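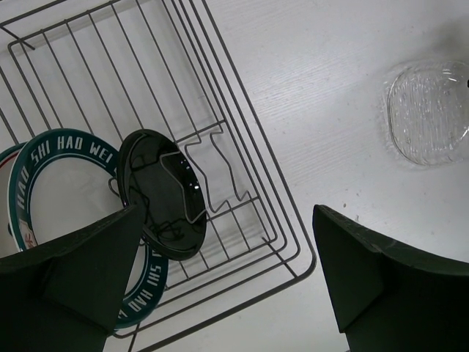 31/10/2022

Equipment money notes, dish bench. Writing this down now while the numbers are still in my head (and before the spreadsheet eats them again).

So we have 2000 left to spend before the budget closes and I have a wish list that's a good deal longer than that. I spent most of the morning going through it with the dish rack in front of me, which I'd recommend to anybody doing this kind of planning, it's amazing how fast the fancy stuff drops off the list when you're staring at a black plate leaning in a wire slot.

First thing, fingertips. The Trindon quote came back at 463 for the set of soft pads plus the mounting plates. That's more than I wanted but less than I was afraid of! The fingers we have narrow down to a decent tip, fine for getting between dividers, but I want some give in them for anything glazed. I keep going back and forth on whether to buy the pads or cast our own. Casting is cheap, except that last time I did it I lost a whole week to bubbles and ended up with pads of two different thicknesses. I'm going to say buy. If anyone feels strongly, write it in the margin before I send the order.

Second, the light. The shiny plate throws back a whole cluster of little bright spots down one side, plus bent reflections of whatever else is nearby, and the wrist view is stuck with all of it. Pametti sells a diffuser panel for 100 and I'd like two. Could we get by with a sheet of tracing paper and some tape? Maybe! I'll try the paper first, but I'm leaving the 200 in the plan so I don't have to go asking for it later.

Third, dishes. Yes, dishes are equipment, I'll fight for this line. We want more plates and I'm putting down 80. Please, when somebody goes shopping, don't come back with a matching set. The big white one with the teal rim and SHI HAO WEI lettered on it is great to work with for exactly the reason that it looks like nothing else we own, and next to plain glossy black it makes a nice hard pair. More like that. Also more clear stuff, the see-through container is a pain (you look at it and mostly see tabletop) and I'd love a few other shapes of the same kind of trouble. Bowls if they're cheap.

Fourth, and this is the one I'm unsure about, a second rack. The wire one has those zigzag dividers with the bent ends, and I like it, but I don't want us to get good at one rack and nothing else. Mallet has a flat tray type with straight pegs. No price yet, I wrote to them in September and should really chase it. I'd also want a way to pin either rack down so it sits at a known angle. Clamps we have. A base board we can cut ourselves out of scrap.

Adding up: 463 for pads, 200 for lights, 80 for dishes, so 743 spoken for and 1257 left over. That has to cover the rack, shipping, and the spare cable for the wrist camera, which I forgot to put on the list twice already. CABLE. There.

Off the list for this round: the Turnel force sensor. I know, I know. It would take nearly everything we have and then we'd be sitting there with a lovely sensor and no plates. I'd sooner put it in next year's request with some proper numbers behind it, so if you hit a case where you wish we had it, jot down which dish and which slot.

To do: send Trindon order, tracing paper test, nag Mallet, ask Turnel if the quote can be held over. Also wipe the table down, there are crumbs by the rack.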